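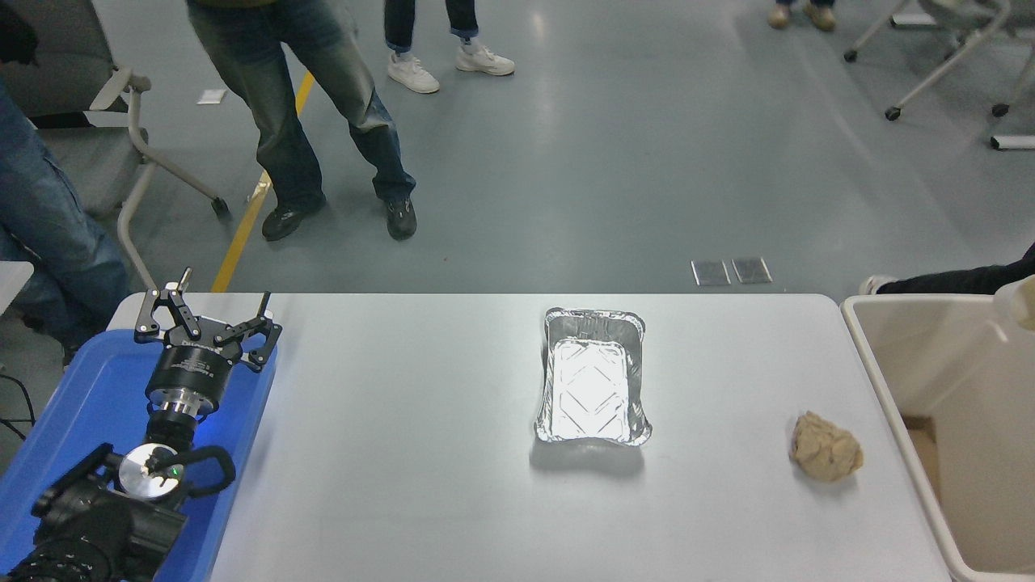

Do I have to recalibrate both arms on the Sekero after a gripper fault?

Only the arm that faulted needs doing, provided you left the power on and didn't shove the other one about by hand.

Print this page | E-mail this page

Ticket: left gripper stops half open, right arm then waits forever
Kit: Drutavent Sekero, two-arm bench version
Opened by: Maxine Ormsby
Status: open, waiting on Drutavent
Last updated: 18 October 2026

Hello again! Some of you will remember me from the saga of the missing mounting bolts back in May. The kit has been lovely since then and I'd still recommend it to anyone who wants two arms on a table without remortgaging, but I've got a new problem and I'm going to write down everything I try as I go, partly for Drutavent support and partly so I don't do the same daft thing twice.

The job is simple enough on paper. Pick up a lump of dough, put it in a foil tray, let go, back off. The right arm does the carrying and the left one is meant to steady the tray. We run it from the Trosetti scheduler that came bundled with the kit, no custom code, nothing clever.

What happens is that the left gripper gets the close command, moves a bit, and stops. No bang, no grinding. The light on the joint stays green the whole time, so the arm itself thinks life is wonderful. Trosetti shows "left: closing" and the right arm just hovers there waiting for its turn. It will wait all afternoon if you let it (I went for lunch, I can confirm).

First try, the obvious one. Stopped the program, cleared the fault, started again. Fine for a handful of runs and then the same stall.

Second try. Swapped the gripper cable for the spare in the box. The spare is a touch shorter and I had to re-route it under the elbow, which took longer than the test did. Same stall. I've left the spare in for now as I couldn't face threading the old one back.

Third try. Turned the grip force down from the default to 15 in the gripper menu, on the theory that foil is flimsy and the thing was seeing something it didn't like. This made it worse! It now stalled on nearly every run, including runs where I'd taken the tray right away and it was closing on thin air. So I don't think it's the foil at all. Put the force back where it was.

Fourth try was the timeout. There's a setting buried under Advanced > Motion > Wait, and mine was on 3000, which I take to be milliseconds though the manual doesn't say. Américo Godinho had told me on the phone to double it and see. I did, and all that changed was how long I stood there before giving up. I'd expected the right arm to throw an error at the end of the wait and it never does, so I wonder if that setting is hooked up to anything. Could somebody at Drutavent check that, please? It's a separate bug if so and I'm happy to open another ticket for it.
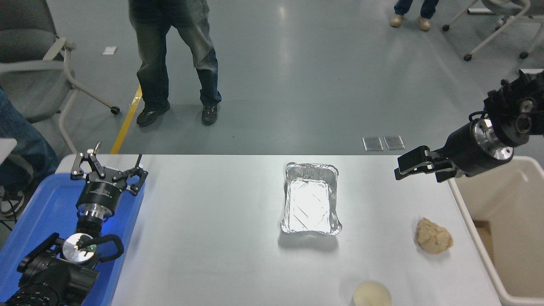 After that I stopped poking at the settings and went through the log properly, which I should have done at the start. Every stall has the same line just before it:

GRIP_L pos request refused, stale home

So the left gripper reckons its home position is out of date. The right one never says this. I re-homed the left on its own, fingers open, following the sheet in the back of the manual, and it then ran clean for around 4 hours. I was all ready to close the ticket and buy myself a bun. Then it stalled again, same line in the log.

I looked at the firmware next. The right gripper is on release 2 and the left is still on whatever it left the factory with — the version box is simply blank. I've tried to push the update to the left and the updater says "device already current" and refuses. I've tried it with the right gripper unplugged as well, same answer.

Reply from Américo Godinho, Drutavent support

Hi Maxine, thanks, the log line is very useful. A blank version normally means the update started and never finished. Please don't try to force it. Can you send me the full log and the serial number from the underside of the gripper? I'll ask the firmware people for the recovery file. You're right about the wait setting too, it only applies to single-arm programs. That ought to be greyed out on your kit and I've raised it.

Maxine again. Log and serial sent. In the meantime I'm re-homing the left gripper every time I have a cup of tea, and that's keeping us going well enough to carry on with the dough runs. If anyone else has the two-arm version, could you look under Devices and tell me whether your left one shows a version number? The chap at Gilchrist who bought his in the same batch hasn't got back to me yet.

Oh, and the manual has the left and right homing diagrams the wrong way round in the printed copy. The PDF is fine.

Print this page | E-mail this page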